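# Sorting the fabric shelf, part 2: folding widths

The first pass (see the September post) dealt with what to keep. This one deals with how the kept pieces are folded, and it comes down to a single number: the inside depth of the shelf. Mine is 20 inches. Anything folded wider than that hangs over the front edge, catches on the door and drags its neighbors out with it.

For years I folded everything by eye. The result was a stack of different widths that leaned left and had to be rebuilt each time I wanted something from the bottom. I have now switched to a board. It is a Lestora shelf insert, bought for another cabinet and never fitted. The procedure:

1. Lay the piece flat, wrong side up, and smooth it from the center out.
2. Bring selvage to selvage. If the piece has been cut and has only one selvage, use that as the reference edge.
3. Wrap around the board, keeping the reference edge against the left side.
4. Slide the board out and fold the bundle once more.

Cottons need no further attention. Quilting weight holds a crease by itself and can be stacked as high as the shelf allows. The problem group is the light crinkled material, and I have more of it than I thought. It has no crisp edge to align, it gathers at the top as soon as it is picked up, and the texture hides whether the fold is straight. Pressing would fix the alignment and ruin the crinkle.

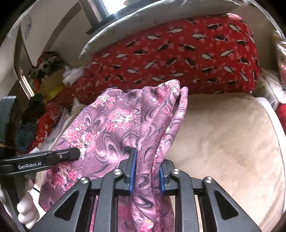
*Mauve-pink floral, before folding. The red fish print behind it is next.*

For these I skip the board and roll. A cardboard tube from a Hurneo mailing pack works, cut to shelf depth. Start the roll with light tension – enough to keep the layers even, not enough to flatten the texture – and tie it in two places with cotton tape. Elastic bands leave a mark after a few months, and the cheap ones go sticky.

Printed pieces get one extra rule. The outermost layer should show a full repeat of the pattern where possible, so that I can identify the piece without pulling it out. A small repeat takes care of itself. With a large swirling print the first fold may show nothing except background, and two pieces on a similar ground become hard to tell apart. Turning the fold by half a repeat usually solves it.

Labels are next. Sayaka Maruyama lent me her system, a paper tag pinned at the reference edge with length, width and year of purchase. I have dropped the year and added fiber content, mainly for the washing temperature. Her tags are Fukuda index cards cut in quarters. Mine are the backs of old receipts, and the ink on those fades, so I will probably end up buying the cards.

Still open:

- The thick pieces. They do not roll well and take up two positions each when folded.
- Whether to line the shelf. The Prudaten liner I tried curled at the front corners within a week.
- Offcuts under 20 inches, currently in a bag on the floor.

I want the thick pieces settled by December, when the cabinet has to move to the other wall.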